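Why I Still Want the Whole Album

5 Mar 2022

I bought the new Dinirero record last week without hearing one note of it first, and my friends looked at me like I'd mailed a check to a stranger. Why would you pay for a whole album when the two good songs are right there for free? Well, because I don't know yet which two are the good ones! I like finding that out on my own, and I usually change my mind by the third listen anyway.

I grew up on albums, so sure, I'm biased. My first real obsession was Serirden, the second one, the one with the long organ intro that everybody skips. I skipped it too for most of a year. Then one day I was washing dishes with wet hands and couldn't get to the button, so I had to sit through it (stand through it, I guess), and by the end I'd let the water go cold. That intro sets up the whole first side. The single sounds kind of thin without it, and I'd been hearing it thin all that time.

Playlists don't do that for you. I have one with 268 songs on it and I couldn't tell you what half of them are called. They're nice songs. They go by while I drive, and then I'm at the grocery store.
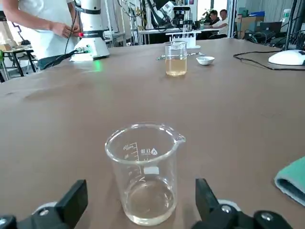

Filler tracks are what people always bring up, and okay, filler is real. Tarix put out a record with a spoken word piece in the middle that I wouldn't wish on anybody. But I think we've gotten too quick with the word. A lot of what gets called filler is just a band being quiet for three minutes, and if you measure every song by how hard it grabs you in the first ten seconds, the quiet ones are going to lose every time. You can print all the marks you want up the side of a glass beaker, and they'll tell you how much is in there, even when it's only a shallow bit at the bottom, but they won't tell you if you'd like the taste. Play counts are the same kind of marks. My favorite Tarix song has a little over 2,000 plays and it's the one right after that awful spoken piece — I'd never have gotten to it by way of the hits.

I'm not against streaming, by the way. I stream all day at work. I found Fourie that way, and I've since bought everything they've made, including a live one that sounds like it was recorded from inside somebody's coat. But I found them through one song and fell for them through an album, and those felt like pretty different things to me.

So the new Dinirero. I've been through it four times now. The opener is too long, the ballad is gorgeous, and there's a goofy little instrumental near the end that I hated on Monday and was humming in the shower this morning. They're touring in May and I really hope they play that one, though I doubt it, bands never play the goofy one. I'll be up front yelling for it anyway.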